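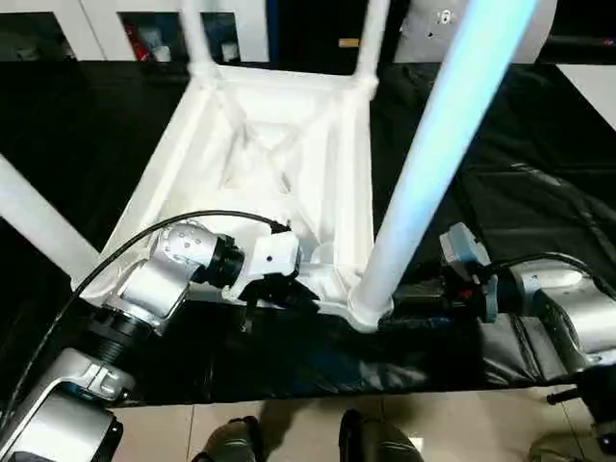 델레로 사각 스툴, 뒤집어 본 안쪽. X자 보강 리브

Delero 화이트 플라스틱 스툴 (사각 좌판)

무광 화이트. 다리 네 개, 좌판 모서리마다 하나씩. 다리 붙는 자리는 두툼하게 벌어진 모양입니다. 좌판 안쪽은 리브가 엇갈려 들어가 있어요.
욕실, 현관, 베란다 다 무난. 물걸레로 닦으시면 됩니다. 세제는 중성만 써주세요.

가격 및 재고
낱개 2,732원 (4월까지, 이후 조정 예정)
남은 수량 700개. 색상은 화이트만 있습니다
사용 하중 80kg. 밟고 올라서는 용도 아님!!

받으시면 뒤집어서 다리 네 군데 흔들어 보세요. 덜컥거리면 바로 연락 주시면 되요. 사용 후에는 교환 어렵습니다.

같이 나가는 품목: Semwal 흰색 플라스틱 파이프
굵은 관은 한쪽 끝이 나사산. 가는 관, 연결 소켓 따로 담으셔야 합니다. 끝으로 갈수록 가늘어지는 관도 있음. 길이 2,000mm 기준이고 절단은 안 해드려요. 관경 헷갈리시면 주문 전에 문의 먼저. 나사산 쪽은 포장 뜯을때 칼 조심하세요. 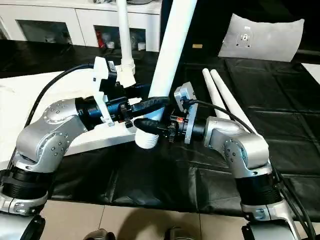 배송 / 문의
스툴은 택배, 파이프는 화물 (착불). 묶음배송 안됩니다
오후 2시 전 주문은 당일 출고
제주, 도서산간 추가 운임 있음
대량 견적은 Skirurov 상사, 담당 Tuncay Ersoy. 전화보다 문자가 빠릅니다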